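How to see an exoplanet transit in your own data. Quick version.

Posted August 30, 2025

Writing this fast, the club wants it up before the September session. Assumes you already own a small telescope on a tracking mount and some kind of camera that saves raw frames. No spectrograph, no observatory. A big planet crossing in front of its star dims the star by a percent or two and you can measure that from a driveway.

What you're looking for

A dip. Star is flat, then drops a little, stays down, comes back up. That's the planet passing between us and the star. You never see the planet itself. You see missing light.

Step 1. Pick a target

Go for a hot Jupiter with a deep transit. Deeper the better for a first try. Star should be bright enough for short exposures but not so bright it saturates. Check that the whole event happens while the star is well above the trees, at least 30 degrees up if you can get it. Low down the air does horrible things to your numbers.

Get the predicted start and end times from one of the online transit finders. Watch the time zone!! Most give UTC. Heledd Morgan set up for a beautiful transit that had ended before sunset.

Step 2. Set the clock

Sync the laptop right before you start. Your mid-transit time is only as good as your timestamps.

Step 3. Defocus a little

Feels wrong, do it anyway. Spreading the star over more pixels keeps you away from saturation and evens out the pixel differences. Small fat donut is fine. Don't overdo it or neighbors blend together.

Step 4. Shoot

60 second exposures is where I'd start. Take one, check the peak value on the target and on the stars you plan to compare with. If anything is near the top of the range, go shorter. Once the run starts leave exposure, gain and focus alone.

Start an hour before the predicted dip and keep going an hour after. You need the flat bits on both sides or you can't tell how deep it went. Turn guiding on so the stars stay on teh same pixels all night.

Step 5. Calibration frames

Darks at the same exposure and temperature. Flats with the camera still in the same position, dont rotate it. Bias if your software asks.
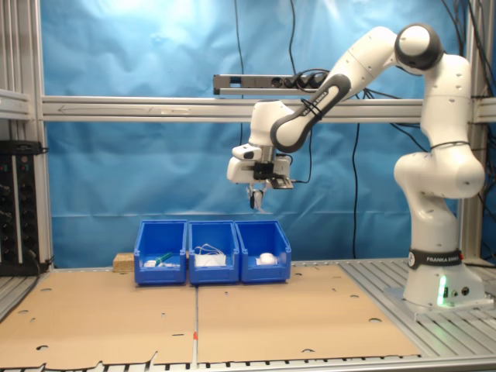
Step 6. Measure

Calibrate everything, then run aperture photometry. Pick 2 or 3 comparison stars, similar brightness and color to the target, none of them variable. Circle has to hold the whole donut. Sky ring outside that, with no other stars in it.

Divide target by the comparisons. Thin haze hits all of them nearly the same so most of it drops out.

Step 7. Plot it

Brightness up the side, time along the bottom. Noisy? Bin the points in groups and look again. A slope across the whole run is usually airmass, fit it on the flat parts and take it out.

Depth gives you size. Square root of the depth is planet radius over star radius. So a 1 percent dip means the planet is a tenth as wide as its star.

If there's no dip, check the UTC thing first. Then check you measured the right star. Wekesa Ndung'u has a lovely flat curve of the wrong one.

Questions to Imani Mwakyusa, she has the sample frames too.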